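Why Do My Fingers Go Wrinkly in Water?

Hi, it's Bence Boros again, and I'm writing this with fingers like old raisins. I stayed in the bath way too long last night reading a comic, and when I got out my little cousin grabbed my hand and yelled "You're a grandpa!" Then she wanted to know why it happens, so I promised her a whole page about it.

What I used to think

When I was 7, I was sure my skin was drinking the bathwater. Like a sponge! Lots of grown-ups think so too. The outside of your skin does soak up a little water, but that can't be the whole story, and doctors spotted a clue a long time ago. Some people have hurt the nerves in a finger (nerves are the tiny threads that carry messages between your body and your brain). When those people sit in the tub, the hurt finger often stays smooth while all the others wrinkle up.

So your nerves must have something to do with it. A sponge doesn't have any nerves.

What's really going on in there

After a few minutes in warm water, your nerves send out a message to the little blood vessels in your fingertips. The message says "squeeze in!" and the vessels get narrower. Now there's a bit less stuff filling up the inside of your fingertip, but there's still the same amount of skin on the outside. The extra skin has to go somewhere, so it sinks down into folds. Think of a balloon a few days after a birthday party, when some of the air has leaked out.

You don't have to do anything to make it happen. It's automatic, like your heartbeat or your pupils getting bigger in the dark.

Why only fingers and toes?

Look at your tummy after a bath. Smooth! The wrinkles show up on your fingers and toes, and sometimes on your palms and the bottoms of your feet. The skin there is extra thick and it has no hair on it at all. Go ahead and check, I'll wait.

What about gloves?

My cousin asked if gloves stop the wrinkles. If no water gets in, they mostly do. But if your hands get hot and sweaty inside, you can end up pruney anyway, because sweat is mostly water. My aunt gets this when she scrubs out the fish tanks at Mullura, the pet store where she works.

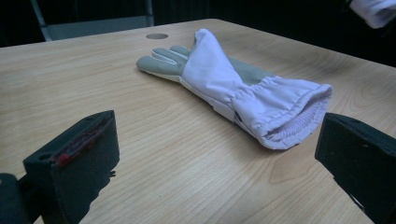
Are wrinkles good for anything?

Maybe! Some scientists think they help you hold on to slippery things, a bit like the grooves on a car tire, which give the water a path to get out of the way. In one kind of test, people move wet marbles from one bowl to another, first with smooth fingers and then with wrinkly ones. Some teams found that wrinkly fingers were faster. Another team tried it and didn't see any difference, so people are still arguing about it. I like it when that happens, it means there's something left for you to find out.

Try it yourself

Ask a grown-up to help you fill a bowl with comfortably warm water, around 95 degrees Fahrenheit. Put one hand in and keep the other one out. Look at your fingertips every 3 minutes and draw what you see. Which finger wrinkles first? Mine is always the pinky.

Then try it again with cool water and see if it takes longer. Dry off when you're done and the wrinkles will go away by themselves, usually before you've finished your snack.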